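Grasp State Estimation from Wrist Video for Hand-Held Demonstrations
Project report, Skitwood student track
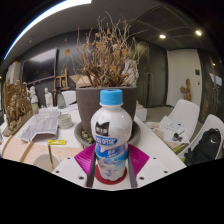

The goal of the project was to label each moment of a hand-held gripper recording with one of three states: open, closing or holding. These labels are used later by the Gokance planner to cut a recording into segments. Until now they were set by hand, and labeling took longer than recording.

1. Data

We worked with 542 recordings made on tabletops with household objects, mostly bottles, cups and small boxes. Recordings in which the fingers left the view for more than two seconds were dropped, which removed 47 of them. From the remainder we drew 2,311 single images and labeled them manually. The split between training and test was done by room. An earlier split by recording gave scores that were too good, as the same background appeared on both sides.

2. Method

The pipeline has two stages. The first finds the inner edge of each finger and returns the gap between them in pixels. The second is a small recurrent network that takes the gap, its rate of change and a cropped image patch between the fingers. Lens distortion is removed before the first stage using the Bachmann calibration file. We kept the image patch small on purpose — with the full view the network learned the furniture.

The gap alone does not separate closing from holding when an object is soft. Thin plastic gives way under the fingers, so the gap keeps shrinking after contact. Adding the patch fixed most of these cases but made the network slower to start up.

3. Results

Holding was detected reliably for rigid objects. Most remaining errors fall at the change from closing to holding, where our own manual labels also disagreed. Glossy white objects were a second source of error: the edge finder sometimes locked onto a reflection on the object and reported a gap that was too narrow. A median filter over the gap signal reduced this but delayed the label slightly.

4. Open points

The code runs offline only. The Stadach logger writes its timestamps at the end of exposure and our tool assumes the start, so labels are shifted by a constant amount. The offset is currently set in the config file and should be read from the log header.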